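Clear-Table Practice for Tabletop Robot Arms

Clear-table practice is the everyday name for a set of habits and house rules that people follow when a small robot arm shares a table with household things such as cups, dishes, watches and toys. It grew up alongside the heavier rules written for factory cells, and it borrows a good deal from them, but it is mostly concerned with the sort of arm that can be bolted to a stand beside an ordinary table and asked to pick something up without breaking it. The term covers simulated work as well as real work, and many groups apply the same rules to both, so that good habits carry over when a program moves from the screen to the workshop.

Origins

The phrase is usually traced to the Wirkwood Handbook, a slim and rather friendly guide put together by Halima Shehu while she was running the teaching workshop at Wirkwood. Her first draft was a single sheet taped to the inside of a cupboard door. It grew as people wrote in the margins, and by the time it was printed it had reached 126 pages, many of them taken up with worked examples and a generous glossary for newcomers. The edition in general use was issued in August 2025. Readers have often remarked on its patience, and on the fact that it spends an entire chapter on where to put your coffee.

Hover height and approach

The best-known part of the practice is the hover rule. Before an arm goes down to an object it should first come to a hover with the fingers pointing downward and the gripper well clear of everything on the table, and it should be possible to stop it there and look. The handbook sets a ceiling of 470 millimeters above the tabletop for this pause, though it allows groups to choose a lower figure if their objects are short. Sideways travel belongs up at hover height. Once the gripper starts down, it should come down as nearly straight as the task permits, and slowly enough that a person with a hand near the stop button can change their mind.

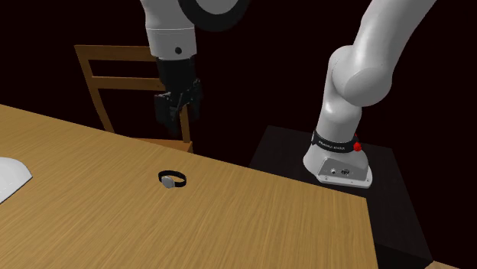

A simulated arm with its gripper held above the table; a wristwatch lies on the wood below.

Fragile and looped objects get a section to themselves. A watch is a favorite teaching object because its band can form a loop, and a finger that goes inside the loop behaves very differently from one that closes on the outside. The handbook asks the programmer to decide which grip is wanted and to write it down before the first run, along with the finger opening to be used. Bowls and plates are treated in much the same spirit, with a long and affectionate discussion of rims.

Furniture and reach

Chairs are, by common agreement, the thing most often forgotten. A program may know all about the tabletop and nothing whatever about a chair back standing on the far side, and an elbow or wrist swinging out wide can find it very quickly. Under clear-table practice every piece of furniture within reach of the arm is either moved away or entered in the model as an obstacle, with its full height. Wirkwood keeps a walking strip 600 millimeters wide around its own tables, measured from the farthest point the arm can get to, and marks it on the floor with tape.

The stand is checked too. It should be level, it should not rock when the arm is stretched out, and cables from the base should leave on the side away from the work. Stop buttons need to be reachable by someone who is standing outside the strip.

Simulated work

There has been a fair amount of friendly argument over how strictly the rules should apply in simulation, where a knocked chair costs nothing. The Lellov group takes the relaxed view and lets early trials run however they like, applying the rules only to programs that are about to be moved to hardware. Fletier, by contrast, stops a simulated run at the first unplanned contact and logs it just as it would a real one. Shehu's handbook leans toward Fletier but asks for 2 clean simulated runs, with the furniture in place, before any program is tried on a physical arm.

Variants

The Šimko variant, used mainly in schools, lowers the permitted speed and adds a spoken call before each descent, so that everyone near the table knows the gripper is coming down. It also leaves out the chapter on looped objects, which teachers found hard to fit into a single lesson. A shortened version of that chapter was added back as an appendix in January.

See also: Gripper opening; Obstacle model; Stop button; Workshop floor marking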